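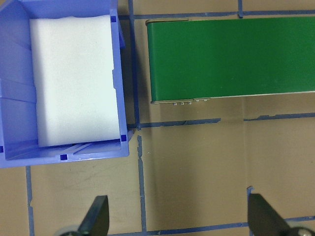 Void fill is the material that takes up the space between a product and the walls of its container. Its first job is to stop the product moving, and its second is to soften a knock. The two are often confused, and students lose marks for it every year. A block that fills most of a bin, like the white foam in the blue one, will still slide if there is a strip of bare floor down one side. Ribs moulded into the floor and walls stiffen a plastic bin, but do not count on them to hold a load in place.

## Unit 4: Packing for storage and transit

**Terms for this unit**

- *Void*: any space in the container not taken up by goods
- *Blocking*: fixing the load so it cannot shift sideways
- *Cushioning*: material that squashes under a knock and slows the load down
- *Set*: thickness lost for good after foam has been pressed for a long time

**Working out the void**

Take the inside length, width and height of the container, not the outside. Ribbed walls should be measured at the narrowest point. Subtract the volume of the goods.

Worked figures from the Truvero exercise: inside length 600 mm, gap at one end 80 mm, foam sheet 25 mm thick. Three sheets fill 75 mm and leave 5 mm. Do not force in a fourth. Use card for the remainder.

**Set**

Foam kept under a heavy load gets thinner and does not fully recover. Stojan Krasniqi's notes on the Zulside store (in the course folder) cover this well. Read the part on stacking before the May workshop.

**For the workshop**

Work in pairs. Each pair packs one container, tilts it to 15 degrees on the board, and records any movement in mm. Tilt it towards each of the four sides in turn. Hand the sheets to Borislav Dimitrov before you leave. Late sheets go in the tray outside his office.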